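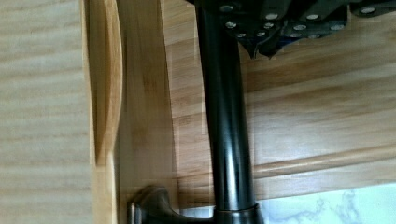
At the faucet

Brallby Under-Sink Water Filter, Model 900
Sold by Garkent Kitchen & Bath Supply
In stock at Prarkdale. Ships same day if you order before lunch.
Page updated July 29, 2018

Overview

Single canister filter for the cold line under a kitchen sink. Takes out chlorine taste, rust, sand, most of that swampy smell you get in summer. Works with the faucet you already have. No second spout, no drilling the counter.

Good for over 900 gallons per cartridge on city water. Well water will be less, sometimes a lot less, depends on your sediment. If your toilet tank has brown stuff in the bottom, get the prefilter too (see Accessories).

Does NOT soften water. Does not remove bacteria. If you have a boil notice, boil. We get this call every spring.

What's in the box

Filter head with wall bracket
Canister, clear or white, pick at checkout
One cartridge, already inside, take the plastic wrap off it first
Two braided hoses
Canister wrench
Bracket screws
Spare O-ring, taped inside the lid of the box. Don't throw out the lid.

Fit

Standard kitchen cold line. Needs a working shutoff valve. If yours won't close all the way, replace it before you start, we stock those as well.

Leave a hand's width under the canister so you can drop it down to change the cartridge. Garbage disposal in the way? Mount on the side wall of the cabinet. Pull-out faucets OK. Watch the hose weight, it likes to swing into the canister.

Not for hot water. Not for outdoors. Not for an unheated cabin over winter unless you drain it completely. Frozen canisters crack and the warranty doesn't cover it. Every January we sell a pile of replacement canisters, so please drain.

Install, short version

Full sheet is in the box. Quick run through for people deciding whether to do it themselfs:

Close the cold shutoff. Open the faucet, let it run out. Towel and a low pan under the valve. Unhook the supply hose from the valve. Bracket on the wall, level-ish is fine. Short hose from valve to IN. Other hose from OUT to the faucet line. Hand tight, then a quarter turn with a wrench. Do not lean on it. Most leaks we see come from overtightening.

Open the valve slow. Let the faucet run seven minutes. First water will be gray, that is carbon dust, harmless but don't make coffee with it. Check every joint with a dry paper towel. Check again before bed.

IN and OUT are stamped on the head. Backwards still gives you water, just a trickle, and it ruins the cartridge.

Changing the cartridge

When flow drops or the taste comes back. Shut the valve, press the red button to let the pressure off, spin the canister down with the wrench. Dump it in the sink. New cartridge in, check the O-ring is seated, a little silicone grease on it, spin back up by hand. No petroleum jelly! It swells the rubber.

Write the date on the canister in marker. You won't remember.

Accessories and parts

Replacement cartridge, single
Replacement cartridge, pack of 3 (better deal)
Sediment prefilter, same bracket spacing
O-ring and grease kit
Longer hose for deep cabinets
Canister wrench, for when the first one ends up in the garage
Faucet adapter, Koyama thread. Only for older Koyama faucets with the narrow supply tail. Newer ones don't need it. Not sure, call with the faucet model, Genji Sakamoto at the parts desk will look it up.

Customer notes

"Put it in on a lunch break. Taste is way better, tea especially. Wish the wrench was metal." Natsumi Ichikawa

"Fine filter. Instructions show the bracket from the wrong side, took me a while. Four stars." Kálmán Borbély

"Second one, first is at my mother's. Flow a bit slower than before, you get used to it. Cartridges could be cheaper." Man-sik Maeng

Reply from the store: the bracket drawing is fixed in the new sheet. If yours has the old one, email us and we'll send the right page.

Shipping and returns

Ground shipping only on the full kit. Cartridges can go by mail. Unused kits come back for a full refund, keep the reciept. Once water has been through it we can't take it back, but if it leaks at the head we'll swap the head. Send a photo of the leak, that speeds things up.

Store pickup at Prarkdale, side door, ring the bell. Garkent counter doesn't keep the full kit on the shelf, cartridges only. Call ahead.

Landlords and contractors: case pricing on cartridges, ask for Hideaki Kamata.

Related items

Brallby shower filter
Brallby fridge line filter
Shutoff valves, quarter turn
Aerators, assorted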